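The Waiting Room Has Gone Missing

I have been thinking about waiting rooms, mostly because I no longer get to sit in one. My dentist in Flovholm did away with hers in December. You now get a text message when the chair is ready, and until then you are invited to "enjoy the neighborhood," a phrase written by somebody who has never seen the neighborhood in December. I enjoyed it for twenty-five minutes from inside my car, with the heater going and a view of a tire shop.

The old waiting room was no palace. It had nine chairs, joined at the hip in threes so that one person crossing his legs became an event for two others. It had a fish tank with a fish in it, and later just a tank. The magazines covered sailing, a subject in which Flovholm, being a good day's drive from any water deeper than a bathtub, has only a theoretical interest. I read every one of them. I still know what a cleat hitch is for.

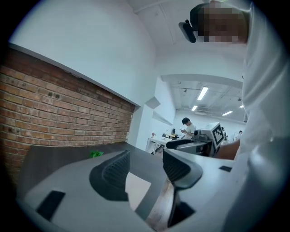 What I liked about the place was that it asked nothing of me. I had turned up on time and signed the sheet, and from then on I was blameless. Any grown person will tell you how rare that feeling is. At home there is always a gutter to look at. In a waiting room the gutter can't reach you, and you may stare at a poster about gums with a clear conscience.

The argument for getting rid of them is efficiency, and I have read it in full, because the clinic group that owns my dentist mailed it out. The group is called Makhubela, and it has offices in most of the county. Its leaflet explained that each waiting room takes up 780 square feet that could be "returned to care." I went looking for my share of the returned care at my next cleaning. The space now holds a counter that sells electric toothbrushes.

I don't want to be unfair to the toothbrushes. They seem well made. But I notice that whenever a business saves time, the time it saves is its own, and the time it uses up is mine, moved to some spot where the business doesn't have to look at it. The wait at the dentist is as long as it ever was. It has been relocated to the parking lot, along with me.

The same thing has happened at the garage, where they used to have a coffee machine that could take the enamel off what the dentist had just polished. It happened at the barber. It happened at the county licensing office in Plillasik, which replaced its take-a-number dispenser with an app called Pliltard. The app needs a password with a symbol in it and permission to know where you are. I would have thought the licensing office knew where I was, given how often it writes to me.

I miss the paper numbers. You pulled the tab and there you stood, number 100, while the board said 61, and you knew exactly how bad your life was. You could work out whether there was time for a sandwich. The app tells me I am "almost there!" It told me this for the better part of an afternoon, and it used the exclamation mark every time.
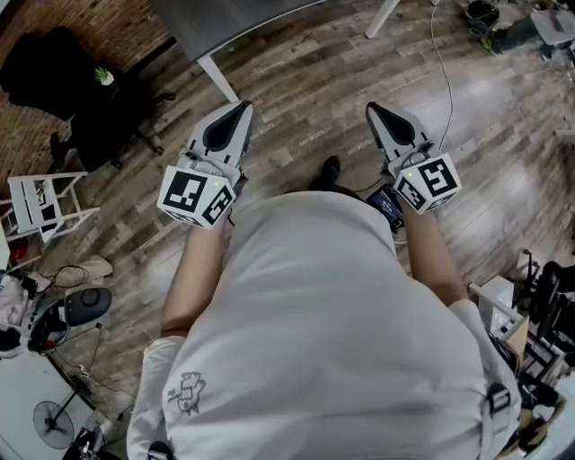 Then there were the other people. I am not a sociable man, and I never once struck up a friendship over the sailing magazines. Still, I knew what my neighbors looked like when they were bored, and I think that counts for something in a town of 3000. I knew who hummed. I knew which of the men on my street was afraid of needles, and I treated him more kindly at the hardware store afterward. He may have known something similar about me. It would explain the discount on the paint.

Now we all wait alone, each in a separate car, in a row facing the tire shop. We don't wave. It feels wrong to wave at a man through two panes of glass when you both know he is having a crown fitted.

My wife says I could bring a book and sit in the car quite happily, and that I am making a great deal out of nine chairs and a tank. She has a point about the book. I tried it in the spring, a fat paperback, and got through a chapter and a half before my phone buzzed. The message said the chair was ready and gave me four minutes to be in it. I made it in three, out of breath, with my blood pressure up where the hygienist could admire it. She asked if I had been rushing. I said I had been enjoying the neighborhood, and she wrote that down.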